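Stokwood gripper trial moves into a living room

STOKWOOD – Makers of robot grippers like to show their work on clean steel benches. Testers at Huanca, a small shop that compares hardware for other people's robots, have spent July with a marble floor, a drying rack and a laughing Buddha.

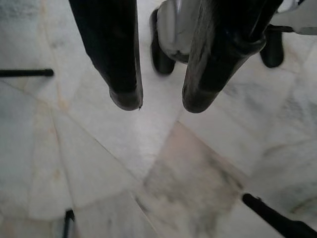
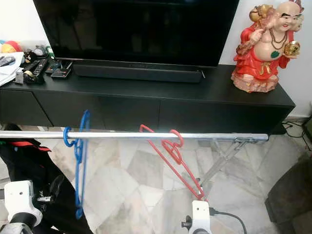 The trial pits two sets of fingers against each other on the same chores, chiefly taking plastic hangers off a rack and putting them back. Zatico supplied the stiff pair, Tovum the softer one. Each gets 224 attempts, and a run ends early if the rack goes over. The rack has gone over 17 times.

Huanca is also checking whether a wrist camera helps at close range or just gives the controller a second opinion to argue with. Early numbers favor using it together with the head camera, though the shop says glossy tile still fools both of them now and then.

Tovum's set costs $459. Zatico's is priced at $2,000, and comes with a carrying case that testers have praised warmly. Neither company would comment on hangers in particular.

Results are due once the last runs are logged. Socks come next – a category both makers have asked to discuss beforehand.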